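Learning to sleep in a warm house

I moved to Istindale in May, and in the first week I was sure I had made a mistake. Where I grew up, at 1180 meters, you open the window before bed and the mountain does the rest. You sleep under a thick feather blanket also in summer. In Istindale the evening air does not move at all, and at two in the morning I was lying on top of the sheet, listening to my neighbor's radio and feeling very sorry for myself.

My first idea was to leave all the windows open, day and night. Regula Widmer, who lives on the floor under me, saw them from the street and rang my bell. She told me I was inviting the heat in for lunch. Her rule is simple: everything closed by nine in the morning, shutters too, and nothing opened again before the street is cooler than the hall. I did not like it. For me a dark apartment in summer is a sad thing. But I tried it for 12 days, and I wrote the temperature of the bedroom on the back of an envelope each night, and I must admit the numbers were on her side.

The second thing was the bedding. I had brought the feather blanket with me (200 francs, a present from my aunt, so I could not leave it) and it is now on the top shelf of the closet. I sleep under a plain cotton cover with nothing inside. It took me a long time to get used to it, because I miss the weight. My friend Seraina Holzer puts a folded towel over her feet for this same feeling, and I have copied her.
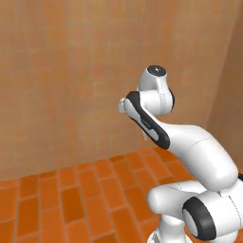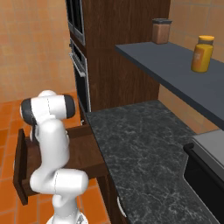 Orange walls, brick floor and a white arm in the first one, the open drawer in the second.

Then there is the question of supper. At home we ate late and warm. Now I cook in the morning, before the shutters close, and in the evening I eat it cold: lentils, potatoes with vinegar, rice with whatever is left. The oven I have not used since I came. I thought I would miss soup, and I do, a little.

What did not help me: a cold shower right before bed. It feels wonderful for ten minutes and then I am more awake than before. A lukewarm one, an hour earlier, is better for me. Also the small fan was a disappointment until I turned it around, so it blows toward the open window late at night. I can't explain it well, but the room feels less heavy.

I still wake up at four sometimes. I used to fight with it. Now I get up, open the shutters on the courtyard side and sit there with a glass of water until the first bus goes by. Last night it was 41 minutes late, and I was asleep again in the chair before it came.

Corina Bachmann

Shared 12 times
3 comments

Nadja Mayrhofer
I do the same with the shutters, but my husband opens them again when I am out. Do you have advice for this also?

Lộc Trình
Cold rice with cucumber and a lot of lime! My mother made it all summer. Please try it once before you go back to potatoes.

Corina Bachmann
Lộc, I bought the limes this morning. Nadja, for husbands you must ask Regula.

Related posts
The feather blanket and my aunt
Which side of the street to walk on in July
Three cold suppers with lentils
My first month in Istindale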